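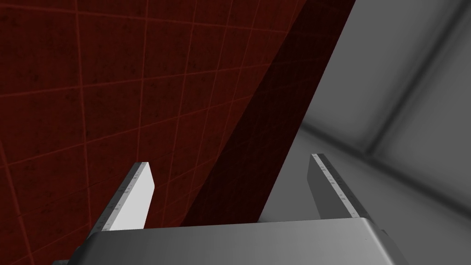 Simulated gripper with its fingers open.

Funmilayo Isah keeps a folder of letters that students bring to her office. Most are from lenders, a few are from landlords, and one, which she has pinned to the wall, is from the University of Dramthorpe itself. It tells a second-year student that her place will be "placed under review" over an unpaid balance of £50.

"She owed it for a replacement card and a library fine," Isah says. "She'd been told about neither. The first she knew was that letter."

Isah has been the money adviser at the students' union for eight years. I went to see her on 7th April, in the last week before the summer fees fell due, to ask about the instalment scheme the university brought in last August. Under the scheme, students who can't pay for halls in one go are passed to a company called Levik, which pays the university up front and collects from the student each month.

She has no objection to paying by instalments. What bothers her is that students were moved on to the scheme without being told clearly that it was credit. "The form says 'spread the cost'. You have to go to the second page to find the word 'loan'. If you are eighteen and you've got your parents outside in the car with a duvet and a kettle, you are not reading the second page."

According to Isah, 1,274 students signed up in the first term. The union asked the university for that figure three times before it got it. 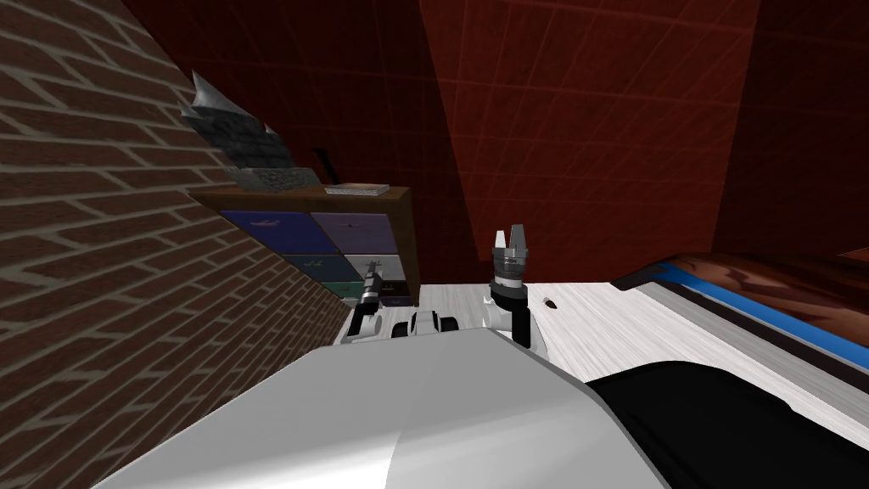
The charges for late payment are where most of her work comes from. A missed instalment brings a fee, and a second missed instalment in the same term brings the whole balance forward. Maintenance loans arrive in three lumps a year and the instalments go out monthly, so plenty of students are short in the weeks before a loan comes in. Isah says she raised this before the scheme started and was told the dates were set by Levik and couldn't be altered.

"They could be altered," she says. "They altered them for the postgraduates after one department complained."

Ekene Nwankwo, a third-year studying civil engineering, missed two payments in the autumn when his bank changed his account. He came with his paperwork in a carrier bag. "I rang the university and they said ring Levik. I rang Levik and they said it was a matter for the university," he told me. "I had the money. I was trying to give it to them."

His balance was brought forward in full and he borrowed from an uncle to clear it. Isah helped him to complain and the fee was refunded in the spring, though he is still waiting for something in writing to say that his credit record won't be affected. He would like to rent a flat with two friends when he finishes and he expects the agent to look.

I asked whether students shouldn't simply read what they sign. She has heard this before, from members of staff as well as parents.

"Yes, they should. I tell them so. But the university put its own crest at the top of the form. They thought they were dealing with the university."
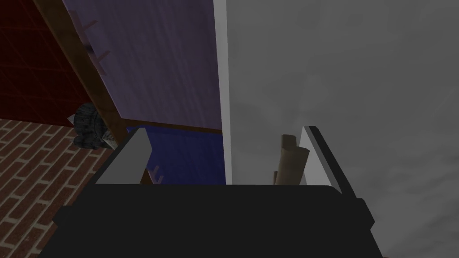

Ibrahim Danladi, who runs student accounts, agreed to answer questions by telephone. He said the scheme had let more people take up rooms in halls, and that before it existed the university had been chasing arrears itself, badly, with two members of staff. He accepted that the wording of the form could be better. "We've looked at it again and the next version will have the credit agreement on the front page," he said. He wouldn't say what the university receives from Levik for each student who joins, calling it a commercial matter.

That answer irritates Isah more than anything else we talked about. She thinks students ought to know if their university is paid when they borrow — and how much. The union has put in a formal request for the contract and has been sent a copy with most of the fourth section blacked out. It has appealed.

There is also the question of what happens to students' details. The form allows Levik to share information with "selected partners", and in November several students began getting offers for a payment card called Buzatu. Danladi said he had asked for this to stop. Isah says two students have shown her offers dated since then.

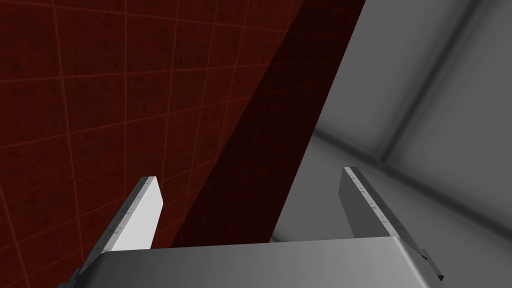

She would like three changes before the next intake: instalment dates that follow the loan dates, no sharing of details unless a student ticks a box to agree, and one named person at the university who can deal with a problem from start to finish. The nearby college at Warine collects its own instalments and charges nothing for a first missed payment. She has sent its terms to Danladi.

For students already on the scheme, her advice is to ask for a statement now, check the date of the next payment and get in touch before missing it. Anything said on the telephone should be followed up by email. Her drop-in runs every morning in term, on the first floor of the union building, and there is no need to book.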